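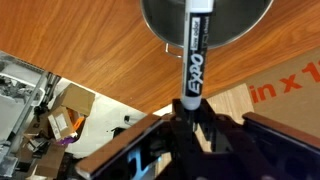 Chapter 4
Gathering Demonstrations

A learning system can be no better than the examples from which it learns. Earlier chapters treated the examples as given and asked how a policy may be fitted to them. The present chapter takes up the prior question of how such examples are made, who makes them, and what must be written down at the time.

The term demonstration will mean one complete performance of a task by a person operating the arm, together with the sensor readings and commands stored during that performance. A collection of demonstrations made under a single written procedure is called a set. Failed attempts belong to the set unless the procedure states otherwise, and they must be labeled as failures before the set is closed.

Most of the discussion draws on the Susden set, in which operators picked up common household and office items and placed them in or beside a container. The procedure called for 1000 demonstrations in the first stage and 2000 in the second. On review, 349 demonstrations from the first stage were withdrawn. The chief fault was a mismatch in timing between the wrist camera and the recorded position of the fingers, a fault that could not be found by watching the video alone. Section 4.3 describes the checks adopted afterward.

Section 4.1 covers the choice of objects and surroundings. A marker held upright in the fingers presents a different problem from the same marker lying on a table, and a set that contains only one of these cases will not prepare a system for the other. Section 4.2 deals with the training of operators. Section 4.4 compares the Susden procedure with that used at Carhuamaca, where operators worked in pairs.

Readers should be familiar with the coordinate conventions of Chapter 2.

4.1 Choosing Objects and Surroundings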